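Teleop demos: one camera gets blocked on half my episodes

Posted in Teaching by demonstration

Wetemow
September 19, 2021
I'm recording remote-control demos for a pick and place task, 800 episodes planned, 91 done. On a lot of them one fixed camera sees almost nothing useful for part of the run.

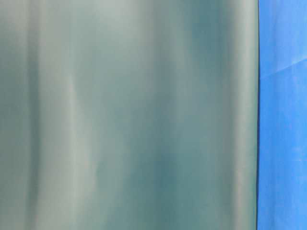
The other view is fine and the joint data is clean. Do I keep these episodes or record them again? Each one takes me up to 20 seconds plus the reset.

clekstead_dan
Keep them. Your policy will have blocked views when it runs too, so it should see some in training.

Mabuza
I disagree. Some blocked frames are fine. Half the episodes is a camera placement problem. Move the mount now while you only have 91.

clekstead_dan
If he moves the mount, the first 91 no longer match the rest.

Mabuza
Then drop them. 91 is an afternoon.

Dumisani Botha
We had a set of 1,603 demos with the same issue. Training without the bad camera did better than training with it, but that was one task, a drawer. Try both before you throw anything out.

Wetemow
Can I drop a camera only for the blocked part?

Dumisani Botha
Yes, mask those frames. You have to label where they start and end, and that is slow by hand.

Troltmont
Are you driving the arm while watching that camera, or looking straight at the table? If you look at the table you can solve things the policy has no view of.

Wetemow
Straight at the table. I'll do ten from the screens only and see how many I can finish.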